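Still taking my own bins out

13 Nov 2024

My neighbour Aarti Sachdeva asked me over the fence whether I'd bought a robot yet. She knows I read about them all the time and she knows I am cheap, so I think it was meant as a dig. No, I haven't. I have a vacuum that goes round the lounge and gets stuck on the fringe of the rug, and that's the full extent of automation at our place unless you count the dishwasher. I do count the dishwasher. It's the best robot anyone has ever sold me and it can't even pick up a plate.

What set me off again was a talk I went to in July. Girish Chaturvedi, who I used to work with, got me a seat at a thing Zolavton put on for people in warehousing. They had a slide that said their machine could handle 88 per cent of "routine tasks in the home and on the floor". I wrote it down because I wanted to know what a routine task was. The answer, when somebody finally asked, was a list of 24 of them, and a good number were things like "move to location" and "wait". I can wait. My dog can wait.

To be fair to them, the folding demo was all right. One towel, squared off on a clear table, in less time than it took me to finish my coffee. But I've never had one towel on a clear table in my life. I have a basket with a fitted sheet in it that's swallowed three socks and a pair of shorts, and it sits on a bed that also has a cat on it.

Girish's argument is that I'm looking at the wrong chores. Forget laundry, he says, look at errands. Fetching and carrying outdoors, the trip to the shop for milk, parcels brought over from the depot at night. It's only wheels and cameras, and the wheels part was sorted out ages ago. I've gone back and forth on this. An errand sounds simple when you say it quickly. Then you think about what's between the depot and the front door. 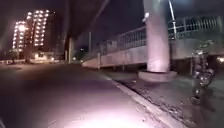 Under the flyover at night, from the robot's side of things. Curb on the right, somebody walking past the pillar.

I look at that and I see a stretch I'd walk without a thought, hands in my pockets. The robot has to get all of it right. Its own light turns the closest bit of road into a white patch. There's grit along the curb and a pillar fat enough to hide a person behind, and the one person who's out comes through as a smear. None of that is exotic. It's an ordinary street after dark. I couldn't tell you from a single picture how well the thing copes, and I'd be wary of anyone who said they could.

And the curb! I keep coming back to the curb. Every delivery robot I've been shown has a lovely flat run in the video. Elīna Grīnberga, who drives for a parcel firm and is the only one of us with any real experience of this, reckons the driving is the easy part of her day. The hard part is the last 20 metres: the gate that lifts before it swings, the buzzer with no names on it, the bloke who wants it left behind the pot plant but not that pot plant. She does 91 drops on a bad shift. I asked if she was worried about her job and she laughed for quite a while.

On the shop floor I'm a bit softer. Bhupendra's place has a Mollotik arm that loads boxes onto a pallet, and it does that all day without a sore back. The boxes are all one size and they turn up in the same spot. Change the box and someone has to come out and fiddle with it. He's happy with it, though he did point out that a person still sweeps up around it.

So, Aarti, no. I'll have another look next year. If one of them can get a wheelie bin down our driveway, over the lip and out to the road with the lid shut, in the dark, with the neighbour's car parked where it always is, I'll pay for it and you can come and watch. Until then it's me in my slippers.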